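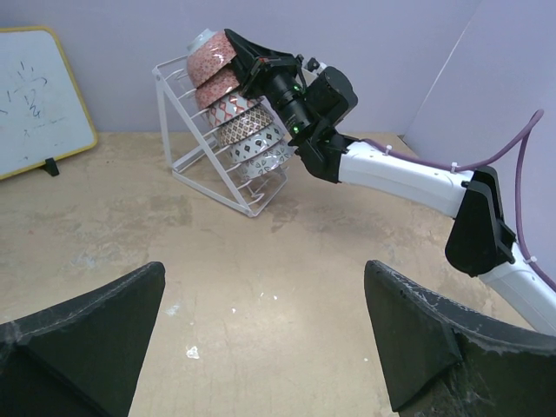 Soltent Glass Reuse Program: Frequently Asked Questions

Last updated 10 December 2022

What is the program?
Soltent collects empty glass jars and bottles from homes in the Paredes area, washes them, and sells them back to local food makers. The glass is used again in the same shape. Pieces that are chipped or cracked go to a regular glass recycler.

Which jars do you take?
Clear jars and bottles with a screw top, up to 50 ounces. Jam, pickle, sauce and honey jars are all fine. Colored bottles are accepted at the Lurari Street drop-off only.

What can't I bring?
Drinking glasses, window glass, light bulbs, mirrors, baking dishes, and anything that held paint, motor oil or cleaning products. Perfume bottles are also out.

Do I have to take the labels off?
No. Our wash line removes most paper labels. Plastic sleeves do need to come off at home, and so do stickers from yard sales.

How clean do they need to be?
Empty and rinsed. A little film is OK. Jars with food left in them attract ants in the storage bay and will be turned away.

What about lids?
Keep them separate. Metal lids go in the gray bin beside the door. We do not reuse lids, because the seal inside wears out. Plastic caps are not accepted at this time.

Is there a limit per visit?
Households can bring up to 20 jars at a time without calling first. If you have more, email the office and we will set up a time. Restaurants and caterers need a Zoten account, which is our pickup service for businesses.

Do I get paid?
Households get a credit of 2 cents per jar, which can be used at any participating shop. Credits expire at the end of the following June. You can also leave the credit unclaimed, and it goes toward crates.

How many jars have been reused so far?
As of our last count, 3449 jars have gone back to food makers. Jars still waiting to be washed are not in that number.

Can my school or club set up a collection?
Yes. Write to Rajeshwari Chettiar, who schedules the crates. We lend the crates free of charge and pick them up when they are full. Please don't stack them more than four high.

I make sauces at home. Can I buy jars from you?
If you have a food permit, yes. Jars are sold by the crate and come without lids. Haruto Noguchi handles orders and can tell you which sizes are in stock. Wash and sterilize the jars again before filling.

Do you pick up from homes?
Not at present. Residents who can't get to a drop-off may ask a neighbor to bring jars for them, and the credit can be put under either name.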